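Progress report, second period: house rules for simulated kitchen tasks
Prepared for the Rusgate fund, 25/04/2020

Hi all,

You asked me to keep these short and I never manage it, so apologies in advance to whoever has to print this one. The quick version is that the rulebook exists, people are using it, and we're a bit behind on the part where outside labs try to follow it without calling us.

When Rusgate agreed to pay for this work, the plan was to write down good practice for running a robot arm through household tasks in simulation. Everybody has their own habits. One group calls a run a success if the object ends up more or less where it should, another wants the gripper open and the arm back out of the way before they'll count it. Both are fine on their own, but put their results in the same table and you've got a mess. So the Skallthorpe rules (the name stuck after our first planning meeting there, sorry) are meant to say, in plain language, what counts as a start, what counts as a finish, and what has to be written down in between.

We now have 14 rules in the draft, down from a much longer pile. Most of the cutting was my doing, and Gilmar Coutinho fought me for nearly every one I threw out. He won a few! Rule 6 is back in because of him, the one that says a held object has to be clear of every surface before the run can be logged as a lift. Our kitchen has the arm working at a sink set into the countertop, and a sink is exactly where a sloppy definition bites you. A cup can be up off the bottom of the basin and still be leaning on the back wall. 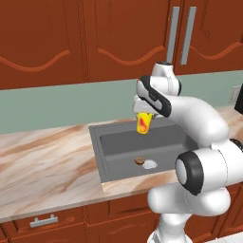

The other thing the sink taught us is that you have to say what you're going to do about the stuff that isn't part of the task. Our first draft only talked about the target object. Rule 9 now asks for a list of every loose item at the start of the run, with its position, and the same list at the end. If something got nudged along the way, it goes in the log, even when the main task went perfectly. People grumbled about this for a while and then, once the logging script did most of the work, mostly stopped.

On numbers. We set ourselves a target of 3000 logged runs under the draft rules by the end of the grant, and so far we have 238 that pass every check. I know how that looks. We threw away a big batch from the winter because the start poses hadn't been saved properly, and I'd much rather start over than patch them up by hand. The new batch runs overnight on the Dilter machines and needs very little babysitting, so I'm comfortable with where we'll be by August.

Scoring agreement is the part I'm happiest with. We took 50 runs and had two people score each one separately using only the written rules, no chatting across the desk. Where they disagreed, it nearly always came down to one word in the rules, "released." One scorer read it as fingers open, the other as fingers open and no contact. We've rewritten that line and will repeat the exercise with fresh scorers, since the old ones know too much now.

We also spent longer than planned on drawers and handles. Opening a drawer sounds simple until you try to write down how far is open. We went back and forth on using a fixed distance or a fraction of the full travel, and settled on a fraction, with the full travel reported next to it. Stacked drawers got their own paragraph too, so the target has to be named by column and by place in the stack, counting from the top. Before that, "the second drawer" was causing real trouble in the logs.

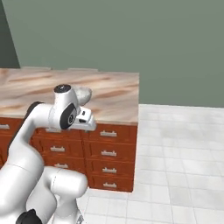

Do the rules say anything about where the arm has to be when a run begins?

They do, in rule 2: the start pose is saved as joint angles before anything moves, the gripper can't be touching an object or a cabinet, and the same pose has to be used for every run in a set unless the log says otherwise.

Money is fine. We underspent on travel, for obvious reasons, and I'd like to move that amount over to pay for the second round of scorers. I'll send the form separately. Nothing else in the budget has shifted.

What's still open: Imai has the draft and has promised comments, and I'd like those in hand before we freeze the wording. We also need a decision from you on whether the rules go out with the log template attached or as two separate files. I lean toward one package. Gilmar leans the other way, and he'll write to you himself with his reasons.

Next report will cover the repeat scoring and the first outside lab. Call me if anything in here doesn't make sense.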